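4. Results and what we made of them

Our question was whether reminder texts get people over 60 to drink more water, mild dehydration being easy to miss at that age. The Drornavcombe senior center let us put up a sign-up sheet, and 200 people put their names on it, which was more than our spreadsheet was ready for. Half got texts through Otix. The other half got a leaflet.

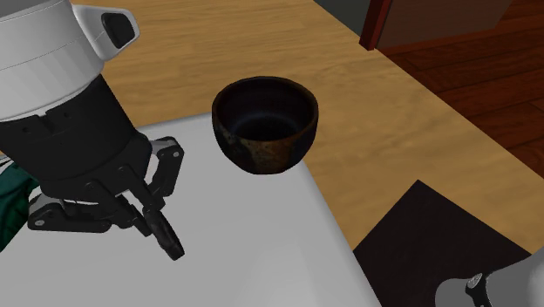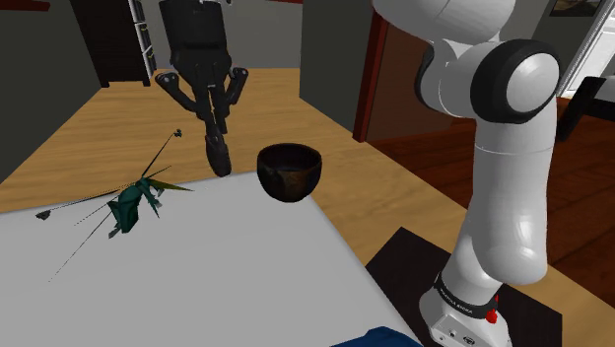
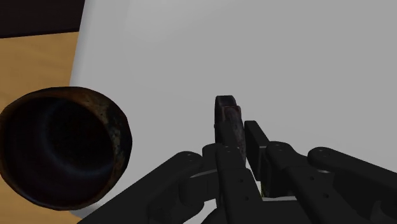

Over the study we collected 2,355 diary entries. Many were useful. Others listed "coffee, the usual," a unit we have not managed to convert to ounces. The text group did report drinking more, but they also knew what we wanted to hear, and a diary is a polite thing.

The Kwok thirst scale gave us less. Scores barely moved in either group, and 2 of the items confused everyone, including us. We dropped them before the analysis and say so in the appendix.

Limits: self-reported intake, a hot October, and no check on who read the texts. Several people asked how to make them stop – we have counted this as engagement.

If we ran it again we would use marked bottles and a shorter diary.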